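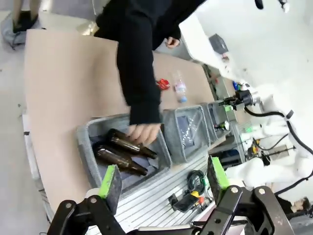 4.2 Prompting and the remembered line

We now come to the part of the study we most enjoyed. Over one season we sat in on rehearsals of the touring company Gudevus, who were staging a comedy by the little-known playwright Bawa in school halls and church rooms. The play has 1,299 lines of verse, and we followed every one of them from first read-through to final night.

Figure 7 shows how often each actor called for a prompt, week by week. The drop after the third week is striking! Until then the cast had learned their parts sitting down, script in hand. Once they were up and walking the moves, calls for a line fell from 136 a week to 30, and the rhymed passages were hardly prompted at all. Blank verse took longer to settle, especially in the long quarrel in Act Two, where two speakers keep swapping half-lines.

Figure 7. Prompts called per actor per week, Gudevus rehearsals, February onwards.

What the figure can't show is how good the mistakes were. Actors who lost a word nearly always found another with the same beat, so that "bitter" became "broken" and the line still scanned. Akolgo, whose earlier work with the Herko players first led us to this question, calls this "keeping the drum going", and we have borrowed the phrase with thanks (Iddrisu Akolgo, personal communication, 15 June 2021).

A similar pattern turned up in the Gotudgate recordings discussed in Section 3, though those actors worked in prose and their swaps were looser. We take up the difference in Section 5, where the two sets of slips are laid side by side.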